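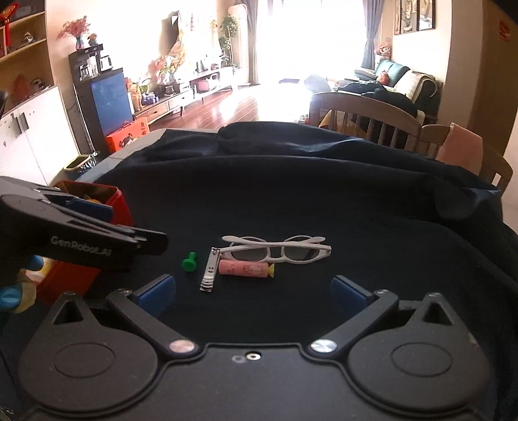 Subject: Re: Moving the second-hand table to Saturday morning
From: Nantana Kaewsai
To: Ratanaporn neighbours list
Date: 2019-07-19

Dear all,

Thank you for the many answers to my message. I will try to reply to everybody in one letter, so that your inboxes stay a little quiet.

First, the hour. In May we opened at two in the afternoon and it was too hot for the older people, who came, looked and went home. I propose that we open at eight and close at eleven. The hall at Gateo is free on Saturday mornings and the rent is the same, 300 for the morning, with the fans included.

Second, the prices. I would like that every thing has a small paper with the price on it. Last time people had to ask, and shy people do not ask. Sunglasses, toys and other small things can all have one price, and then we need only one paper for the whole cloth. 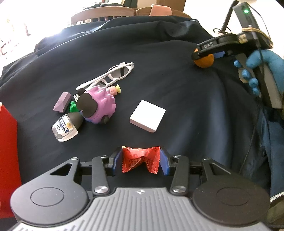
Montri Kongkaew wrote:
> I agree with the morning, but please do not put one price for all
> small things. My sister gave a very good pair of reading glasses
> in May and they went for the price of a plastic toy. She was not
> angry, but she will not give again. Could the giver write the
> price, if he or she wishes?
> Also, who keeps the key of the hall now?

Montri, you are right and I am sorry for your sister. Let us do it so: if the giver writes a price, we respect it until ten o'clock. After ten the seller may go down to half. If there is no price from the giver, the one price is used.

The key is with Usa Rattanakul until the end of the month. Please telephone to her before you go, as she works in shifts.

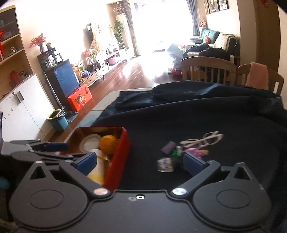
Third, the things which are not sold. We had three full boxes left in May and they stayed in my corridor for two weeks. I ask each giver to come back before half past eleven and take home what is left. Clothes can go to Tassanee, but only if they are washed. Books I can still keep, but no more school books, please.

If somebody is against the new hour, write to the list before Wednesday.

With kind regards,
Nantana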